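Home Main page Contents Random Help

Endus is a pair of hand-held grippers built in the shared workshop at Rornach. Snædís Nørgaard made the first drawings in September, and Skarphéðinn Hjaltadóttir joined for the electronics. Each gripper carries a cube with printed square markers. 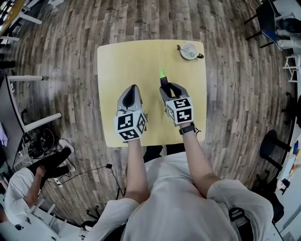

The parts have cost 1,829 euros until now — the fingers were the most expensive. Small objects such as pens are used for practice. The builders meet on Friday evening. 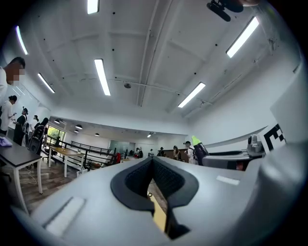
Rornach Workshop — Home Robotics Club

The housing is gray, with black padding where the fingers close. A third version is planned, with a lighter shell.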